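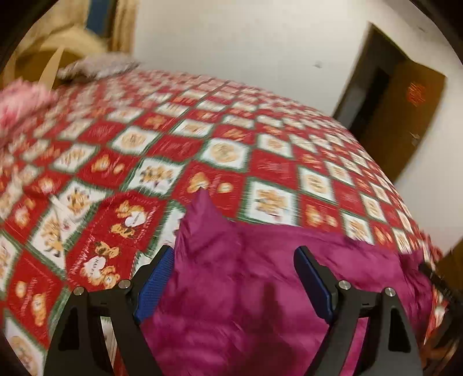 Gronow printed bedspread, double size
Reviewed by Murray Fortin, 23 Sep 2021

I bought this in November to replace a plain Joltton cover that had gone thin along the fold lines. The pattern is a check of large red and white blocks with dark green borders, and there are cartoon animals and hearts on red. The print is bold. Anyone who wants a quiet bedroom should look at the Somport range instead.

Fabric: mid-weight, plain weave, slightly stiff out of the packet. It softened after 2 washes and stayed the same after that.

Color: the red bled a little in the first wash. Wash it alone. After 13 cycles at low temperature the green borders are still dark and the white blocks have not turned pink.

Fit: the drop is equal on both sides of a standard double. On a deep mattress you lose four inches of it. The check is useful here - line up one row with the edge of the bed and the rest sits straight.

Surface: smooth synthetics slide on it. A satin blouse laid out for folding tends to creep toward the low side of the bed. Cotton stays put.

Seams: double stitched on the long sides, single at the foot. I had one loose thread at a corner and trimmed it.

Drying takes an afternoon on a line. I have not used a dryer. Four stars.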